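[suture-practice] Re: tail length and spacing on the practice closures

From: Miroslava Hnatiuk
To: suture-practice list

Bohdan Pasichnyk wrote:
> Two things before the August block at Flallilbridge.
>
> First, tail length. The handout says trim short and leaves it at that.
> Zlata's group cuts close to the knot, ours leaves enough to get hold of
> again. When the sheets get compared it looks like two different courses.
> Can we agree on something?
>
> Second, thread. We have 24 packets of the Demchenko braided left and I
> would like to use them up before opening the Dondeo. Does anyone object
> to mixing the two on one sheet?
>
> Also, is the closure sheet still one incision per person, or can people
> share?
>
> Bohdan

Bohdan, all,

On tails, I would go with short but visible. If they are cut right down on the knot, a beginner can't tell which end was which and a loose throw is harder to spot. If they are left long, they lie across the next stitch and get caught up when the needle comes through. I would also like people to look at the cut ends. Braided thread frays if the scissors are dull, and the ends spread out like a small brush. That doesn't hurt the knot, but it makes it harder to see how the throws are lying. 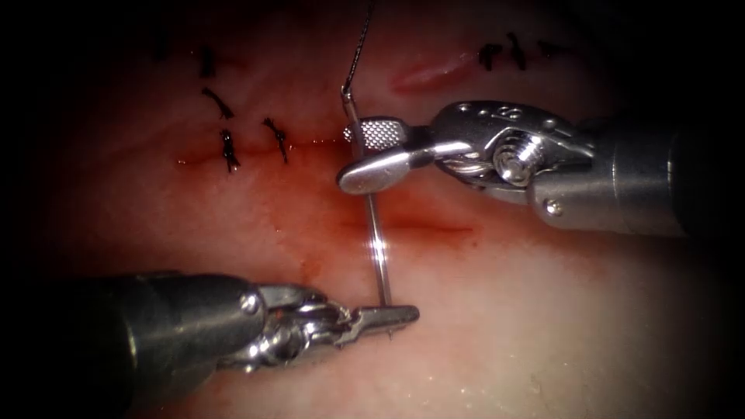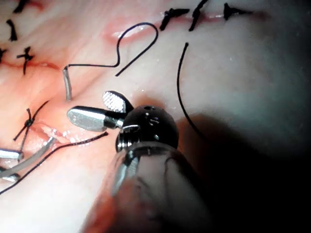
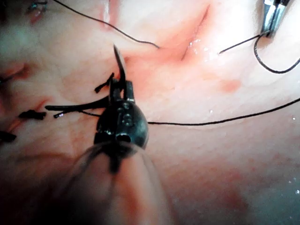
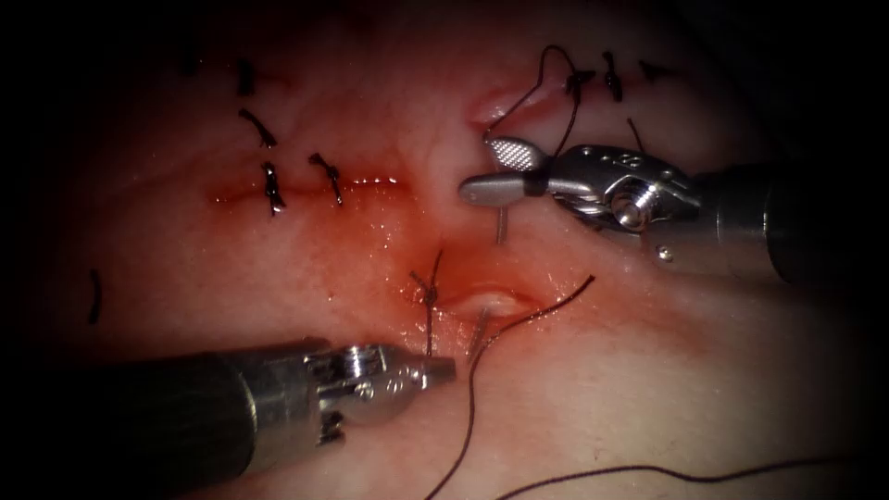 Needle and thread in the first, tied stitches in the other three. Compare the tails in the third.

In the third one, the tuft next to the needle has thick, stiff tails with bristly tips, and the small knot to the left of it has been trimmed short. I would take the small one as the standard. The fourth has short tails standing up from the knots on the lower seam, and that length is fine too.

The narrow slit at the upper right of the fourth gapes slightly, and its edges are easy to see. That is the thing to point out to people when they ask why we keep going on about where the needle goes in. Same distance from the edge on both sides, and look at the whole line before starting the next stitch.

On thread, I don't mind mixing, but keep to one kind per incision. Danylo cuts his lengths at 170 mm, which is too short for anyone still learning the instrument tie. Leave it longer and accept some waste. A long piece does wander all over the sheet, so lay the free end down away from the line before starting the throw. The second picture has a good tall loop of it.

On sharing, one incision per person for the first hour. After that people can share a sheet if each keeps to their own line. Please write initials on the tray label and leave the sheet itself alone. We had ink on two of them last time and it had spread into the stitches by the afternoon.

Nadiia has the key to the supply cupboard at Makeck and will bring the needles over. She asks that the counts go on the card at the end of each session, including the bent ones. The sharps box is in the same place as before, left of the sink.

I still need to know who is taking the 9 a.m. group. Zlata, was that you?

Miroslava

--
To leave this list, send a blank message with "unsubscribe" in the subject line.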